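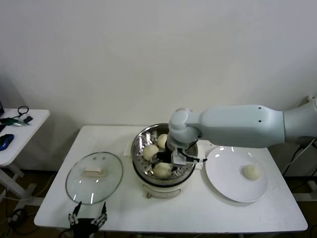
惣菜工場の蒸し物ラインにロボットアームが入ると、そこで働いているパートの仕事は減るのでしょうか。

蒸し場担当(9月入社)

Skurkomoraという惣菜の会社で、中華まんの蒸しと盛り付けをしています。先日の朝礼で、Vuronという会社の提案でアームを入れると発表がありました。会社の説明は「人は減らさない、楽になるだけ」です。資料には一日2,008個まで対応可能と書いてありましたが、うちの班が今出しているのは600個近くです。余った能力を何に使うのかと聞いたら、返事がありませんでした。同じような職場で実際にどうなったか、経験のある方に教えてもらいたいです。

Arvid Myklebust

最初の半年で減るのは仕事の量より持ち場の数で、頭数が動くのは契約更新の時期になってからです。うちはEklundの配送センター向けに弁当の具を詰める工場ですが、導入のときの説明はそちらとほとんど同じでした。解雇された人はいません。その代わり、辞めた人の補充が止まり、遅番の枠がいつの間にか一つ消えていました。会社は嘘をついていない、という形になります。

2,008個という数字は、条件を聞いてください。生地の大きさが揃っていて、皿がいつも同じ位置にあって、途中で一度も止まらない場合の計算ではないですか。まんじゅうは柔らかいので、つかむ力が強いと跡が残り、弱いと落とします。うちで扱っていたのは煮卵でしたが、落とした分は不良の集計に入らず、「人的対応」という欄に回されていました。見学のときに順調に見えても、その前後に誰が何を直しているかまで見ないと判断できません。
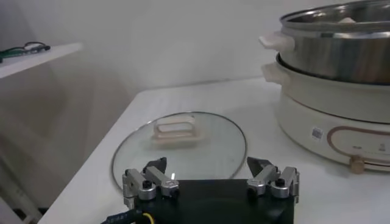

それから、蓋の開け閉めや水の補充、器の拭き取りを誰がやるのかも、早めに紙に書いてもらったほうがいいです。うちではそこが曖昧なまま始まって、結局アームの横に一人張り付くことになりました。その人は盛り付けの手当が外れ、「監視補助」という名前で時給が40円下がっています。やっていることは前より細かいのに、です。ランプが点いたら呼ばれるので、休憩もまとめて取れません。

腰の負担が減ったのは本当です。熱い蒸し器に何度も手を入れなくて済むので、やけども少なくなりました。私は反対派ではありませんが、楽になった分の時間をどこに使うかは会社が決めるので、そこを聞かずに賛成はしないほうがいいと思います。

返信 蒸し場担当(9月入社)
ありがとうございます。「監視補助」という言葉、うちの資料にもそのままありました。時給のことは書いていないので、次の面談で聞いてみます。

キーワードで検索 すべてのカテゴリ 検索

名無しの包装係

機械には勝てません。早めに転職したほうがいいです。以上。

Sofia Stergiou

上の方の回答は極端だと思います。私は点心の店の厨房でTriltunskaというシステムと一緒に働いて、二年目です。導入前の研修が33時間あると聞いていたのに、受けたのは店長だけで、私たちは動画を見て終わりでした。停止したときに触っていい範囲がわからず、復旧を待つ間は手でやっていました。手でやるほうが早いとみんな思っていましたが、報告書には「稼働率は良好」と書かれていました。

質問者さんが確認できることを書いておきます。

・止まったときに誰が再開させるのか、その人が休みの日はどうするのか
・蒸し上がりを見て出す出さないを決めるのは誰か(うちは今でも人間です)
・不良品の数え方は導入前と同じか
・職名が変わる人の賃金と、次の更新の条件

口頭で「大丈夫」と言われたら、メールでもう一度同じことを聞くと返事の中身が変わることがあります。うちは日曜の担当者について書面で聞いたら、そもそも決まっていませんでした。それで開始が延び、その間に研修を全員分やり直してもらえたので、聞いた意味はありました。

仕事がなくなるかどうかは、正直なところ私にもわかりません。今の店では人数は同じですが、新しく入る人に蒸し加減を教える時間はなくなりました。アームが故障した週に手で全部回せたのは古い人だけだったので、その人たちが抜けた後のことは店長も考えていないようです。Arvidさんの言う「補充が止まる」は、うちではまだですが、求人の貼り紙は夏から出ていません。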